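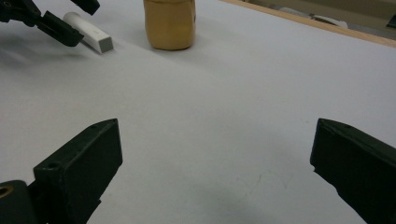 Undach Craft Rooms, Bromport
Worktop and table check, main room
Checked on: 23/10/2022
Next check due: May

1. Table surfaces clean and free of residue
Mostly. The white tops have come up beautifully compared with the spring, and I do want to thank whoever has been at them with the soft cloths. There are still some faint grey smudges that want another wipe. Please use the mild cleaner from the cupboard under the sink and leave the cream one alone, as it dulls the finish and we have one table at the far end that will never be the same again.

2. Surfaces free of chips, cracks and lifting edges
Pass, with a comment. I ran a hand along every edge (gloves off, which is really the only way to find a snag) and found one rough spot on the underside of the table nearest the radiator. It has been sanded back and taped for now. Fang have been asked to price a new edging strip.

3. Tables level and steady
Pass. One foot needed a quarter turn. All the tops were leaned on at each corner and none of them rocked.

4. Gangways clear
Pass on the window side. On the door side the gap was down to 600 mm where the stools had crept out, and we ask for more than that, so they have been pushed back under. The gap is now 1,240 mm, measured at the narrowest point - much nicer to walk through with a tray in your hands, too.

5. Lighting over the work area
Pass. Good even light on the tops. One tube by the store cupboard is slow to start and I have put it on the list for the electrician from Tivport, who is coming anyway about the hand dryer.

6. Sockets and leads
Action needed. The extension lead marked 348 has a scuffed sleeve near the plug. Taken out of use and put in the office with a label on it. Please don't rescue it, however handy it looks!

7. Sharp tools put away at close
Pass. Knife drawer locked, key on its hook.

8. First aid box
Plasters are low. A box of 100 has been ordered, and the eyewash is in date.

Overall: fit for use, with items 1, 2, 5 and 6 to be followed up. The signed copy is in the blue folder by the door.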